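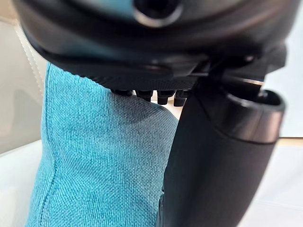
Blaugrünes Gewebe, Nahaufnahme

Bezug und Füllung getrennt denken

Teemu Koivisto zieht den Stoff zuerst schräg. Eine Ecke in die linke Hand, die gegenüberliegende in die rechte, dann gleichmäßiger Zug über die Diagonale. „In Kett- und Schussrichtung hält fast jedes Gewebe“, sagt er. „In der Schräge zeigt sich, ob die Bindung steht.“ Lässt er los, sollte das Stück in seine Ausgangsform zurückgehen. Bleibt eine Beule, sortiert er es aus.

Koivisto entwickelt bei Kettunen Bezüge für Sitz- und Rückenkissen. Gelernt hat er das Polstern, zur Weberei kam er über Reklamationen. „Die meisten Beanstandungen betrafen Kissen, die nach einem Jahr zu groß für ihren Inhalt aussahen. Man hat dann mehr Füllung hineingestopft. Das hilft ein paar Wochen.“ Die Ursache lag nach seiner Darstellung im Zuschnitt: Der Bezug war auf Maß genäht, also so breit wie der Kern, und hatte sich im Gebrauch gelängt. Seitdem schneidet er knapper. Ein Kern von 46 Zentimetern Kantenlänge bekommt einen Bezug, der leer gemessen schmaler ist als der Kern selbst. Um wie viel, hängt vom Gewebe ab und wird für jede Qualität neu bestimmt.

Für die Qualität Kedura, eine Leinwandbindung aus relativ dickem Garn, hat das mehrere Anläufe gebraucht. Das Gewebe ist offen genug, dass man die einzelnen Kreuzungspunkte mit dem Fingernagel findet, und diese Offenheit macht es an den Nähten empfindlich. „Nahtschiebefestigkeit ist das Wort, das auf dem Prüfblatt steht“, sagt Koivisto. „Gemeint ist: Die Fäden wandern von der Naht weg, und es entsteht ein Gitter. Der Stoff ist nicht gerissen, aber die Kundin hält ihn für gerissen.“ Abhilfe schafft eine breitere Nahtzugabe, vor dem Nähen versäubert, und eine kürzere Stichlänge. Ein Vlies hinter der Naht hat er ebenfalls getestet und verworfen — es versteift die Kante, und das Kissen steht dann an den Ecken ab wie ein Karton.

Zur Farbe äußert er sich ungern. Blaugrün werde viel verlangt und sei technisch unbequem. „Kleine Abweichungen zwischen zwei Färbepartien sieht man bei Grau kaum. Bei Blaugrün kippt der Ton nach Grün oder nach Blau, und zwar je nach Lampe verschieden.“ Vergleiche zwischen Partien nimmt er deshalb unter zwei Lichtarten vor, Tageslicht und Warmton, immer mit gleicher Fadenrichtung. Wer Vorder- und Rückseite eines Kissens aus verschiedenen Partien näht, sollte das nach seiner Meinung wenigstens wissen.

Bei der Füllung gilt für ihn das Gewicht und nicht der Eindruck. 600 Gramm pro Kern sind die Vorgabe für das quadratische Rückenkissen, gewogen nach dem Einblasen. Vorher wird der Kern aufgeschüttelt und liegen gelassen. „Frisch gefüllte Kissen sehen immer gut aus. Ich beurteile sie am nächsten Tag.“ Die Ecken werden von Hand nachgefüllt, mit einem stumpfen Holzstab, den er aus seiner Polstererzeit behalten hat.

Gewaschen wird bei 30 Grad, nur der Bezug, auf links, Reißverschluss geschlossen. Den letzten Punkt wiederholt er im Gespräch zweimal. Ein offener Reißverschluss verzieht sich in der Trommel und nimmt die Nahtkante mit. Danach in Form ziehen und liegend trocknen, ohne Klammern. Vom Trockner rät er bei Kedura ab: Das Garn springt ein, die Bezüge passen dann nur noch mit Gewalt auf den Kern.

Den Scheuerversuch bezeichnet er als überbewertet. „Da wird eine Zahl in den Katalog gedruckt, und alle vergleichen Zahlen. Ein Kissen wird aber selten durchgescheuert. Es wird gedrückt, gefaltet, an einer Ecke gepackt und auf den Boden gelegt.“ Kettunen hat deshalb einen eigenen Versuch eingeführt, intern Grotasska genannt: Das Kissen wird wiederholt an derselben Kante gefasst und zusammengedrückt, 1.110 Mal, danach werden Naht und Oberfläche beurteilt. Warum es gerade diese Zahl ist, kann er nicht begründen. Beim ersten Versuch habe man an dieser Stelle aufgehört, und aus Gründen der Vergleichbarkeit sei es dabei geblieben.

Welche Schäden er dabei findet? Fast immer gezogene Fäden, selten offene Nähte. Einen gezogenen Faden schneidet man nicht ab. Er wird mit einer Stopfnadel auf die Innenseite geholt, das Gewebe beidseitig der Stelle leicht gestrafft. „Bei dickem Garn geht das gut. Bei feinem braucht man Geduld und eine Lupe.“

Ab August liefert Kettunen die Bezüge auch einzeln, zunächst über den Händler Brestarari. Die Kerne bleiben im Maß unverändert, ältere Kissen lassen sich also neu beziehen. Eine Einschränkung nennt Koivisto noch: Kerne, die schon einmal nachgestopft wurden, sollte man vorher wiegen.

Das Gespräch wurde am Samstag, 27. Mai 2023, geführt.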